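March 5, 2025

**Folding on a bed: Itziar Figueroa on winter knits, fleece and shelf depth**

*By Crescencio Palacios*

Itziar Figueroa has spent seven years writing storage specifications for Holer, a small firm that fits out wardrobes in rented flats. The specifications cover shelf spacing, drawer depth and the load a rail can take. Lately they have also begun to cover the clothes, which is the part I went to ask her about. Her notes on soft winter items were revised in August and now make up the longest section of the document.

The first thing she wanted to settle was the surface. Most instructions for folding assume a table. In the flats Holer works in, the bed is the only flat area large enough to take a full shelf of clothing, and it is a poor one. "It gives under the hand," she said. "You press a crease into a jumper and half of the pressure goes into the mattress. The fold looks finished and then opens when you lift it." Her specification therefore treats the bed as a place for sorting and first folds only. The final fold, where there is one, is made on the shelf or on a board.

The board in question is a Novier, a plain rigid panel 219 mm wide. Figueroa uses it as a width gauge. A garment folded to the board will stand two abreast on the standard Holer shelf with a finger's gap at the side. She has no strong opinion about the make. "Stiff card would do it. The width matters, the rest doesn't."

I asked how she divides the work. She begins with the items that can't be folded to a gauge at all, and hats come first.

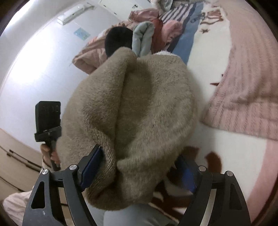 *Beige knitted hat with a ribbed cuff.*

Her objection to folding hats concerns the cuff. Ribbed knit stretches across the ribs and recovers slowly if it is held open under weight. A hat put at the bottom of a pile comes out with a wide cuff and a flat crown. She stores them crown up, in one layer, in a shallow open box; the one she specifies is the Gomov, in the lower of its heights. If the crown falls over on itself, she leaves it. A crease in a fluffy knit goes with a shake, and pushing the crown into shape by hand tends to stretch the cuff again.

"People want to stack them inside each other, like cups," she said. "With a smooth hat you can. With anything that has a pile on it, the outer one rubs the inner one and you get bobbles at the top." I asked whether tissue between them would help. She said it would and that she had never met anyone who kept it up past the first month.

The second group is fleece. Fleece has no grain worth speaking of and holds a fold badly, so the usual three-part fold into a rectangle springs back. Figueroa rolls the thick ones and folds the thin ones once more than she would a cotton top. The test for which is which is crude: she gathers the middle of the cloth in one hand, lets go and watches how fast it opens. A cloth that opens at once gets rolled.

There is a weight limit as well. Her notes give 548 grams as the point at which a single fleece item is moved from the shelf to the drawer. I asked where that figure came from. It was the weight of a blanket that kept sliding off the front edge of a trial shelf, she said, and the limit was set there and has not been tested further. She would like to see it checked on a shelf with a lip.

The row is the method she cares about most. Folded garments are laid side by side across the bed in the order they will go on the shelf, with the folded edges facing the same way, and nothing is put away until the row is complete.
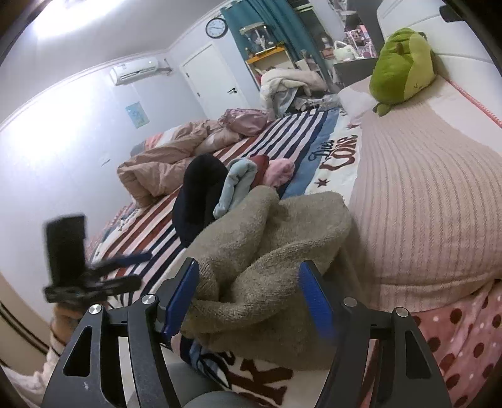

"The row tells you the shelf is wrong before you have filled it," she said. If one garment is taller than its neighbours, it has been folded to a different width, and correcting it on the bed takes moments. Correcting it in the wardrobe means taking out everything to its right. She also uses the row to check colour. Dark items shed on to pale ones, fleece in particular, and in her notes a pale garment is never placed directly beside a dark one that has a raised surface. A smooth garment of any colour goes between them.

I put it to her that this was a lot of procedure for a shelf of jumpers. She agreed, up to a point. The specification is written for fitters, who have to leave a wardrobe set out so that the tenant can see how the shelf is meant to be loaded, and a fitter needs an order of work. At home she keeps the row and drops the rest.

She was less willing to give way on bedding. Duvets and blankets are left on the bed during sorting, pushed to the back or spread flat underneath, and she would prefer them spread flat. A heaped duvet takes up the working area and rolls forward. A flat blanket at least firms the surface a little. The drawback is a patterned one, and we spent some time on it.

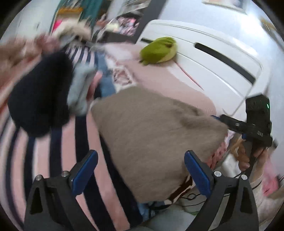 Contrast is a practical matter when cloth is being squared up by eye. Figueroa lines up edges against whatever lies beneath, and a broad stripe can serve as a guide or as a nuisance, depending on its angle. With a taupe-brown piece spread over pink, white and navy stripes, the outline is easy to read on the striped side, and the shallow fold near the right-hand corner is the thing to deal with first; smoothed out towards the corner, it leaves four sides that can be brought together. Stripes running diagonally are no help in judging whether an edge is straight. "You fold to the cloth's own edge and ignore the blanket," she said. Her notes recommend a plain sheet over the working half of the bed where one is to hand.

We ended on spacing. The current Holer drawing allows almost 2 cm between the top of a folded stack and the shelf above. Figueroa thinks this is too tight for fleece, which rises overnight once the pressure is off, and she has asked for the drawing to be changed in the next issue. The fitters at the Casado site have been setting the shelf one peg lower in the meantime. It costs them a row of pegs at the bottom of the cabinet, where the Gomov boxes were due to go, and the boxes have been moved to the top shelf until the new drawing is approved.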